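Good practice for recording household tasks: bedroom and clothing

This gallery goes with the working rules for home recording with hand-held grippers, version dated 30 December 2020. The rules were drafted by Johanna Bühler and checked in homes by Dimas Yusof. They apply to every operator on the Belari project, new or experienced. The kitchen and bathroom galleries have their own pages.

The full rules run to 32 items. Only those that come up in bedroom work are repeated on this page, and the numbering follows the printed booklet, so there are gaps.

Before the first take

Rule 4. Work in daylight where the room has a window. If you need the ceiling light, turn it on before the first take and leave it on until the last.

Rule 5. Leave the home as it is. Do not swap the bedding for something plain and do not take down curtains. The old Drenetti guide asked for a plain gray cover on every bed, and that advice has been withdrawn.

Rule 7. Lay out the clothing before you pick up the grippers. Keep finished pieces and waiting pieces in separate places, and leave the middle of the bed clear for the one you are working on.

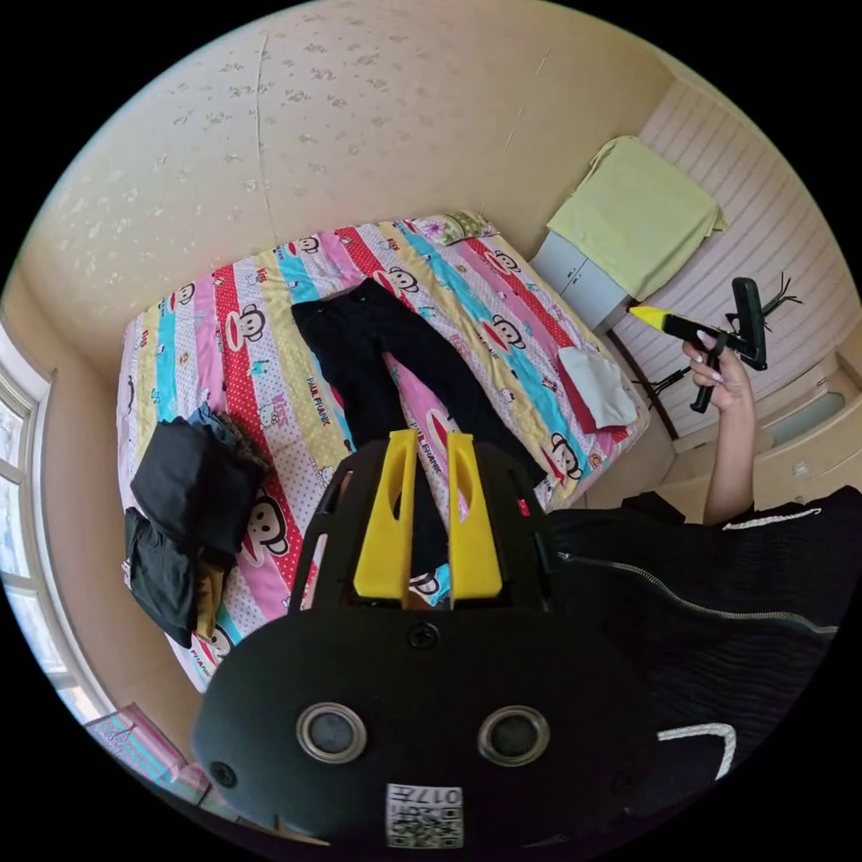 Black trousers laid flat down the middle of the bed, with a pile of folded black clothing on one side and a folded white cloth on the other. Both grippers are up, one of them near the nightstand.

Labels and handling

Rule 9. Each gripper carries a numbered label with a code. Read the number into the log at the start of a session and again after any break. If a label is scratched or lifting, replace it before you go on. We once had 3,618 takes logged to the wrong unit over a worn label, and sorting them out lasted until March.

Rule 10. Keep the label and the two ports on the housing free of tape, stickers and sleeves. Wipe the ports with a dry cloth only.

Rule 12. A task is done with the grippers. If fabric slips or snags, you may free it by hand, but mark the take as assisted. Assisted takes are kept – they are useful – but they must not be mixed in with the others.

Rule 13. Close the fingers on fabric slowly. Thin knits get caught in the slots. Stop if you feel a pull, open fully, and start the grasp again.

Rule 15. Operators wear a mask in any home that is not their own. Glasses are fine. Long necklaces and loose scarves are not.

Soft black fabric held between the yellow fingers, with the window behind. The label on this gripper reads 017左, and the side mark 左 means left.
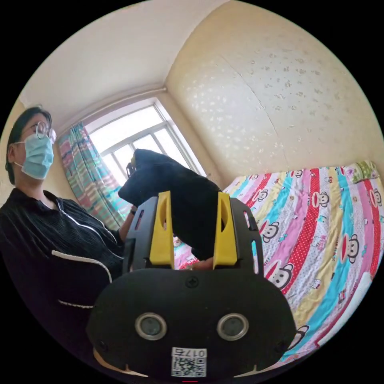
Rule 16. Dark clothing needs more care than light. Folds in black fabric are hard to make out later, so open the piece out fully before folding and do not rush the last fold.

Rule 18. No more than 200 takes per operator per day, with a break about halfway. Flemis allows 400 in its own handbook, but that figure is for bench work and does not apply in homes.

Rule 21. Put everything back. Clothes go where the resident wants them, and the bed is left the way you found it.

Questions about the rules go to Johanna Bühler. Replacement labels and finger sets are ordered through Oberholzer – allow two weeks, and give the unit number with the side mark.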